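News > Press releases > Workshops

Husside shared workshop opens table-setting project to new members

HUSSIDE, January – Members of the Husside shared workshop have finished the second version of Hullow, a pair of hand-held grippers for teaching household tasks to robot arms. The parts list and drawings are now free for anyone to use.

The project was started by Hertta Ojala and Jihad Mahasneh at a kitchen table, and moved to the workshop when the cables became too many. The parts for one pair cost 75 dollars, and the build takes six evenings.
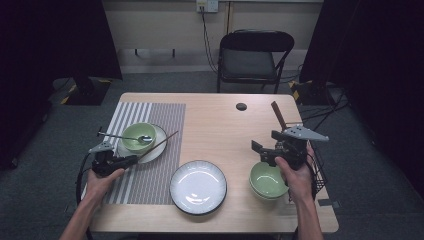

Hullow grippers in use over a table with plates, bowls and chopsticks.

"Chopsticks are difficult for us, because they are thin and they roll," said Hertta Ojala. "The first fingers were too round. We printed 56 of them before we were satisfied with the angle."

The group has the goal to record 2,000 table settings before summer – members can join for one hour or for a whole evening. Experience with electronics is not required.

Persons who wish to build their own pair can write to Lingyun Cui at the workshop desk. The desk is open from 5 p.m.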